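Filed under: Home & Garage > Desktop PCs > Noise and Heat

We use cookies to remember your settings. By staying on this site you accept them.

Old tower gets loud after 27 minutes, do I need a new fan?

hernus_attic
I've had this Plorex desktop for 8 years and it's been fine until February. Now it starts up quiet, and 27 minutes in it roars like a hair dryer! I only use it for email and my model train spreadsheets. My brother-in-law says buy a new one. I'd love not to.

bristela22
Just get a laptop. Mine is silent.

antal_fixes
Don't buy anything yet - I bet it's dust. Shut it down, pull the plug, take it outside and go at the vents with canned air (short bursts, and hold the fan blades still with a finger). If it still roars after that, the paste on the processor has probably dried out. A tube costs 6 bucks and you need a dab the size of a pea. Mine had 4 screws on the cooler, so keep a cup handy! And lay the case flat with the side off, it's so much easier to reach everything. 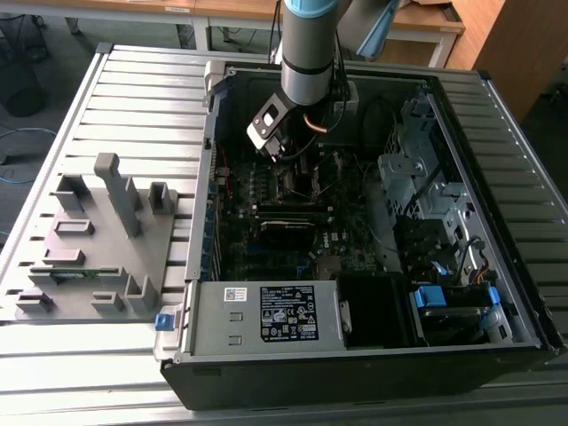
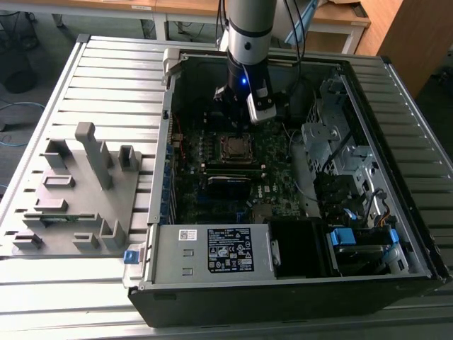

Tower on its side, panel off, board facing up (both pictures)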